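2018-03-09

Table clearing gets its first proper go

I have been itching to write this one up! Since January our little team at Nerncombe has been teaching an arm to clear tables in simulation, for the staff lunchroom at Meesuk, and last night's batch was the first I watched from start to finish with a cup of tea going cold beside me.

The clearing crew there handle 1,714 cups on a big day (they keep a tally on the whiteboard, bless them). Chanida Kamolrat let me do a shift before we wrote any code, and my wrists were sore by the end of it. So the plan is that the arm takes the reaching and lifting, and the crew get to move onto the counter and the menu, work they've been asking for.

We mix up the colours and shapes on purpose, cups with a ball and a book or pad among them, so the arm has to cope with whatever people leave behind.

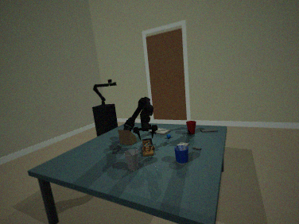
Parveen Lashari wrote back within the hour that the lifting can go and good riddance, but she wants it in writing that the hours stay, and she wants the crew to choose which tables the arm gets first. I love that. We've put both on the agenda, and Jadwiga Szewczyk is drafting the wording now.

Next up is 200 more runs with the lights turned down, then 2 mornings of training at Meesuk, where everyone gets a turn at the stop button. I'm bringing lamingtons.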